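I lost most of yesterday evening to a fault in the Jiradia simulation, and I'm writing it up while I still remember the settings. The arm runs a pick routine I wrote in June. On run 259 the controller stopped with a joint limit error and the gripper no longer answered the close command.

Two renders from the wrist view, with the navy blue part at the fingers:

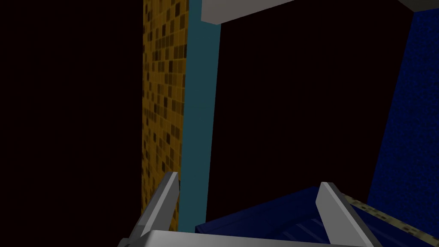
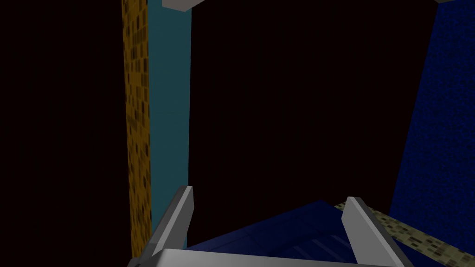
Khôi Lã read the log and spotted that I had typed 32 for the speed limit on joint 2, where the old file had 9. Nothing in the loader checks that value. I've put the old number back and added a check at start-up. The same file was due to go on the real arm at Miltgate, so I've asked them to hold off until I've done a full set of runs.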